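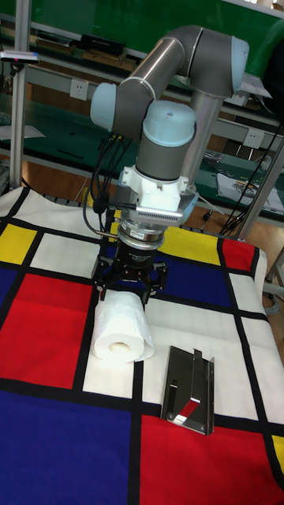

**Toilet roll** (also *loo roll*, *bathroom tissue* or, in older shop catalogues, *toilet tissue*) is a long strip of soft, thin paper wound around a hollow cardboard core. It is one of the most ordinary things in any household, and one of those that people only think about when the cupboard is bare. A close relative, the paper towel or kitchen roll, is made in much the same manner but is meant for spills, greasy pans and wet hands.

## The paper

Tissue is made from wood pulp, recycled paper or a blend of the two, and in recent years bamboo has found its way onto the shelves as well. The wet sheet is dried on a large heated cylinder and scraped away with a blade, and this scraping gives the paper the fine crinkle known as *creping*. Without it the sheet would be flat and rather stiff, a bit like cheap writing paper, and a good deal less pleasant to use.

Most rolls are sold in single, double or triple ply. Ply simply means layer, and more layers usually mean a softer and stronger sheet, though a well-made 2-ply can be kinder to the skin than a poor 3-ply. Toilet tissue is made to fall apart in water. Kitchen towel is treated so that it holds together when wet, and for that reason it shouldn't go down the toilet, however handy it may be at the time.

## The core

The cardboard tube in the middle is wound on a slant from narrow strips of grey or brown board, glued where they overlap. Pull one apart gently and it will open along the seam into a long spiral, something generations of children have discovered for themselves. Empty cores have a happy second life as seedling pots, cable tidies and the bodies of craft-table owls – the mail-order firm Gittins once printed a September leaflet of 19 such ideas, put together by Myrto Chatzigeorgiou, and copies of it still turn up in school cupboards.

## Holders and stands

A roll can be kept lying on its side or standing on its end. The wall holder, with a bar or a sprung spindle passing through the core, is the most familiar arrangement in bathrooms. Many are pressed from sheet steel, bent to shape and polished, with slots or folded tabs. The Arnby catalogue listed a plain wall holder of this kind for many years beside a heavier upright stand for the kitchen bench, and the upright stand was by far the better seller.
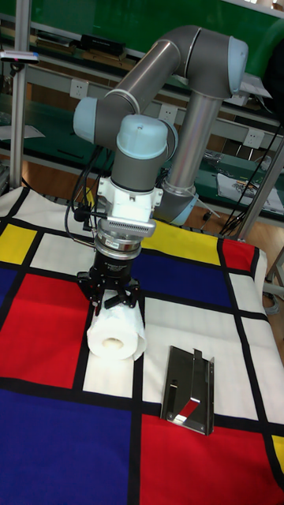
*A roll standing on end, with a loose flap of paper at its side.*

Standing a roll upright takes up very little room and leaves the loose end within easy reach. Its one weakness is that a light roll with no post through the core will topple at the slightest tug, so stands tend to have a weighted foot.

## Storage

Tissue soaks up damp and smells very readily, and is best kept somewhere dry, well away from soaps and cleaning products with a strong scent. Rolls stack neatly on end, and will hold their round shape better if nothing heavy is put on top of them. A roll that has been squashed can usually be coaxed back by pressing it between the palms and turning it a little at a time.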